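Prevgate Chapel and Chaplaincy House
Annual Safety Inspection: Checklist and Comments (April)
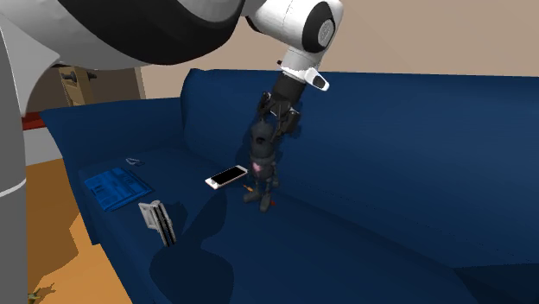 Inspection carried out by Ignacio Boateng, Buildings Officer, accompanied by Shoshana Holloway, Sacristan. Comments on safeguarding and public events were supplied by the Chaplain, Fr Mortimer Nakamura. The report is issued to the Trustees, with copies to the insurers and to the parish office.

Scope

The inspection covers the chapel, the sacristy, the gallery, the meeting room on the ground floor of Chaplaincy House, the kitchen, the shared entrance passage and the burial ground. The upper floors of Chaplaincy House are let as a residence and are inspected separately. The organ is covered by its own maintenance agreement, and only its electrical supply was looked at on this occasion.

The oldest part of the chapel dates from 1780, when it was built for private worship by the family then living in the house. The gallery and the present west front were added in 1816. The building is listed, and any work arising from this report which affects the fabric must be approved before it begins.

Key to entries: Satisfactory -- no action needed. Attend -- action needed before the next inspection. Urgent -- action needed before the area is next used by the public.

SECTION A. ENTRANCES, EXITS AND ROUTES

A1. Main doors open fully and can be secured in the open position.
Satisfactory. The hook on the left-hand door has been replaced as requested last year.

A2. Doors remain unlocked whenever the building is occupied by the public.
Satisfactory. Mrs Holloway confirmed that both leaves are unbolted before every Mass. Outside groups hiring the meeting room are told of the rule in their letter of agreement. The letter does not at present mention the passage door, and the wording should be amended.

A3. Side door to the burial ground opens without a key from the inside.
Attend. The door opens, but it catches on the stone threshold and a frail person would have difficulty with it. It should be eased by a joiner used to working on listed buildings. Planing by unskilled hands is not acceptable.

A4. Aisles and passages clear of furniture and stored goods.
Attend. Two spare kneelers and a banner stand were found behind the last bench on the north side. They were removed during the inspection. Hymn books were also stacked on the floor of the shared passage, and a shelf should be provided for them.

A5. Level access for wheelchair users.
Satisfactory. The ramp is sound and its surface gives good grip. The handrail was repainted in the autumn. The space for wheelchairs at the front of the nave should be kept free at funerals, when extra chairs tend to be put there.

A6. Exit signs present and lit.
Satisfactory in the chapel and the meeting room. The sign at the foot of the gallery stair is dim. Attend.

SECTION B. THE GALLERY

B1. Condition of stair, treads and handrail.
Attend. The fourth tread has a split along its front edge. It does not yet move underfoot, but it will get worse. The rope handrail is secure.

B2. Height and strength of the gallery front.
Attend. The front is original and lower than would be allowed in a new building. The Trustees accepted the advice of their architect that a slim metal rail should be fixed above it. Drawings have been prepared and permission is awaited. Until the rail is in place, children must not sit in the front row unless an adult is beside them.

B3. Limit on numbers displayed and observed.
Urgent. The limit for the gallery is 80 persons, including the choir. The notice stating this has come away from the wall and could not be found. A new one must be put up before the gallery is next opened. Fr Nakamura reports that almost every seat was taken at the Easter Vigil, and that a steward was placed at the foot of the stair to turn late arrivals towards the nave. This was good practice and should be repeated at Christmas.

B4. Loose items on the ledge.
Satisfactory. Choir members have been asked to keep books and bottles off the ledge, and nothing was found there.

SECTION C. FIRE

C1. Written fire risk assessment in date.
Satisfactory. It was reviewed in the past year and signed by the Chair of Trustees, Priya Yazzie.

C2. Alarm system tested and log kept.
Attend. The system is maintained by Tarneseo, and the engineer's certificate is in the file. The weekly test by chaplaincy staff has been missed on several occasions in the university vacation. A second person should be shown how to carry out the test and sign the log.

C3. Extinguishers in place, serviced and visible.
Satisfactory, with one comment. The extinguisher in the sacristy stands behind the door when the door is open. It should be moved to the wall beside the vestment press.

C4. Candles and votive stands.
Attend. The votive stand by the Lady altar is stable and has a metal tray. The stand near the confessional is closer to the curtain than it should be. Either the stand or the curtain must be moved, and the Inspector would prefer the stand. Candles are not to be left burning once the building has been locked. The evening locking sheet has a box for this, and it had been ticked each night in the month examined.

C5. Charcoal and incense.
Satisfactory. Spent charcoal is emptied into a lidded metal bucket kept outside the sacristy door. The thurible hangs on a stand with a heat-proof base. Altar servers under sixteen do not light charcoal.

C6. Paschal fire.
Comment only. The fire was lit on the gravel to the west of the chapel, well clear of the yew, with a bucket of sand and an extinguisher at hand. The same place should be used next year.

SECTION D. ELECTRICITY, HEATING AND GAS

D1. Fixed wiring tested by a qualified person.
Satisfactory. The certificate has some way to run. Two items of lesser importance were noted on it, and both have been put right.

D2. Portable equipment tested and labelled.
Attend. The kettle in the sacristy and the fan heater in the confessional bore no label. The fan heater was withdrawn from use at once. A low-powered panel heater fixed to the wall would be safer.

D3. Organ supply and blower.
Satisfactory. The blower cupboard was free from dust and nothing else was stored in it.

D4. Boiler serviced and flue clear.
Satisfactory. The Klinhom boiler was serviced before the winter. The carbon monoxide alarm sounded when tested.

D5. Sound system and trailing leads.
Attend. The lead to the lectern microphone crosses the sanctuary step. A rubber cover has been ordered. Until it arrives, the lead must be taped down along its whole length before each service, and readers should be warned of it.

SECTION E. KITCHEN AND MEETING ROOM

E1. Surfaces, sink and refrigerator clean.
Satisfactory. The refrigerator temperature is written down on each day that food is served.

E2. First aid box stocked and in date.
Attend. The dressings were in date, but the eye wash was not. The box should be checked each term by a named person. Alaric Gallagher has agreed to do so.

E3. Accident book available.
Satisfactory. Three entries were made in the past year, all for slight injuries. One of them, a scald from the tea urn, led to the urn being moved away from the serving hatch.

E4. Floor and furniture.
Satisfactory. The folding tables lock firmly. One chair with a loose back was set aside for repair.

SECTION F. PUBLIC EVENTS AND VISITING SPEAKERS

F1. A responsible person named for each event.
Satisfactory. The booking form now asks for this and is not accepted without it.

F2. Arrangements for talks likely to draw large or divided audiences.
Attend. The chaplaincy's lecture series has this year dealt with the closing of parish schools and with assisted dying. The second of these talks was attended by people who held strong views on either side, and a small number stood outside with placards before and after. They were courteous, but they stood on the ramp, and a wheelchair user had to wait for the way to be cleared. The Chaplain wishes it to be understood that peaceful protest is not to be discouraged. An area to the right of the gate should be marked for the purpose, and a steward should be asked to keep the ramp open.

F3. Stewards briefed on how to clear the building.
Attend. The briefing is given by word of mouth. A single printed sheet showing the exits and the meeting point by the lychgate would be of help to those who steward only once or twice a year.

F4. Safeguarding notice displayed, with current contact details.
Satisfactory in the porch. The copy in the meeting room named a former post-holder and was replaced on the day.

SECTION G. BURIAL GROUND

G1. Headstones tested for stability.
Attend. The Rando family memorial leans towards the path. It has been roped off and the family has been written to. No stone is to be laid flat without the consent of the Trustees, except where there is immediate danger.

G2. Paths.
Satisfactory. Moss on the north path has been treated. The work should be repeated in October.

G3. Trees.
Satisfactory. The yew was inspected from the ground only. A climbing inspection is due next year.

ACTIONS AND RESPONSIBILITY

B3, gallery notice: Mrs Holloway, before the gallery is next opened.
A3 and B1, side door and stair tread: Mr Boateng, to seek prices from joiners.
C2, alarm test: Fr Nakamura to name a second person.
C4, votive stand: Mrs Holloway.
D2, heater and kettle: Mr Boateng.
E2, first aid box: Mr Gallagher.
F2 and F3, protest area and stewards' sheet: Fr Nakamura, in time for the autumn lectures.
G1, Rando memorial: Ms Yazzie, on behalf of the Trustees.

Items marked Attend which are not listed above will be dealt with by the Buildings Officer in the ordinary course of maintenance. Any person who notices a hazard between inspections should enter it in the red book in the sacristy, or tell the parish office if the chapel is locked.

Signed: I. Boateng, Buildings Officer
Received for the Trustees: P. Yazzie, Chair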